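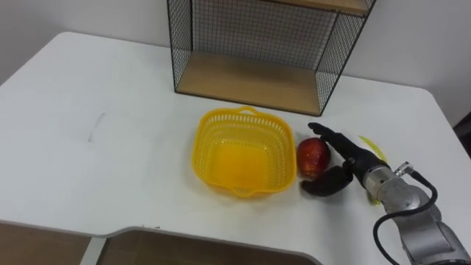

Yellow basket and mesh shelf, white table

Who is the insider? Unnamed sources on the celebrity desk
Speaker notes, Imogen Garside

Opening

Say hello, say where I work. Six years on the celebrity desk at Staniforth, the last two as deputy editor. Before that, TV listings.

Ask for hands: who has written "a source close to the couple" this month? Wait for it. Put mine up too.

The talk covers one job we did in January. Ruth Haworth and I went back through a year of our own stories and checked every unnamed source in them. I'll give the numbers first, then two cases, then the rules we use now. Questions at the end, but shout if you can't hear me.

The numbers

We published 3,775 items on the desk in the year. That includes galleries and short red carpet pieces, so don't compare it with a news desk.

Of those, 343 quoted or relied on somebody we didn't name. Pause here, people usually want to write it down.

In 135 of the 343, the unnamed person was the only source for the main claim. Those are the ones we pulled the notes on.

In 47 we could not work out from the notes who the person was. The reporter had left, or the note said "usual guy," or there was no note. Don't rush past this. It is the reason for the talk.

We pulled the list out of Widix, our story tracker. It searches on phrases, so we looked for source, insider, friend, pal, onlooker and "those in the know." We will have missed a few. Ruth read the results by hand and threw out the ones where "friend" meant a named friend further down.

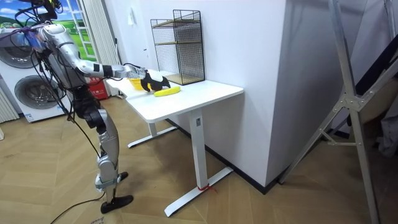

Robot hand near the bowl and banana

Case one: the Soltanden breakup

Soltanden is the dating show, for anyone who doesn't watch. We ran a story that one of the couples had split before the finale aired. One insider, three quotes. The insider was a publicist for another contestant on the same show. That was in our notes. It was not in the story, and the reader had no way to guess that the person talking had a client who did better out of the split than anyone.

The couple had not split. We corrected it the next morning. The correction got a small fraction of the traffic.

What we should have written: "a person who works with another contestant." The publicist would probably have said no to that wording. Then we don't have a story, and I can live with that.

If there's time, mention that four other sites ran it off ours and only one of them corrected.
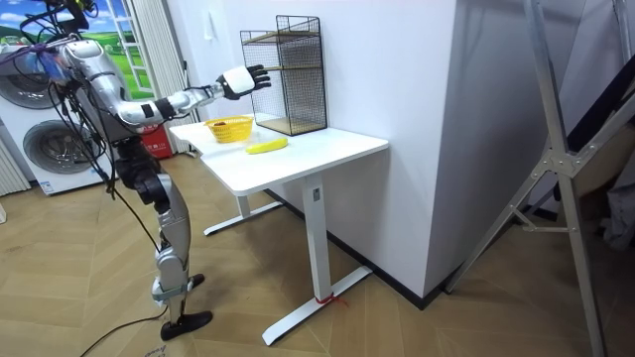 Case two: the Skumemska set

Skip the plot of the series. All they need is that filming stopped for a week and everyone wanted to know why.

We had two people. Both said the lead actress had walked out after a row over her trailer. It looked like two sources. When Ruth went through the messages, the second person had heard it from the first, in the catering line. So it was one source, and that one hadn't been on set that day either.

The real reason was a permit problem with the location. The production office would have told us if we had called before five. We emailed at 9:40 at night and wrote "did not immediately respond."

Read that line out slowly. Ask how many people have used it after hours.

Also say that the reporter here did nothing unusual by our standards at the time. I edited the piece. I'm not naming the reporter and please don't ask me in the bar.

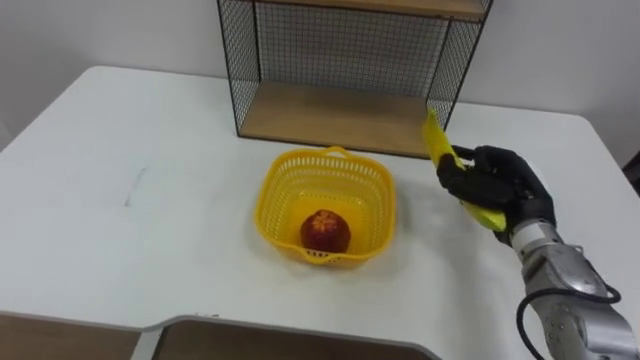
What we do now

An editor knows the name. Any editor on shift. It goes in the locked field in Widix before the story is live.

The story says how the person knows. "Was at the dinner" is fine. "Close to the star" is out.

Ask the second source who told them.

If the source is paid by anyone in the story, or by a rival, we say so or drop it.

Onlookers have to have been there. Ask what side of the street they were on.

Call the rep, and give them a real deadline in working hours where we can. Breaking news is different and I'll take questions on that.

We dropped "pal" completely. Ruth's decision.

Objections I usually get

We'll lose stories. Yes, we lost a few in the spring. Traffic on the desk is up and down anyway and I can't tell you the rules changed it.

Sources won't talk. Some stopped. Most of those were publicists, and they came back when they had something to promote.

Hand over to Ruth for the Widix demo. Check that the laptop is plugged in.

Filed under: Talks, Celebrity Desk, Sourcing

Recent talks
Buying agency pictures on a small budget
Writing about celebrity children
Red carpet captions without mistakes
When the publicist wants copy approval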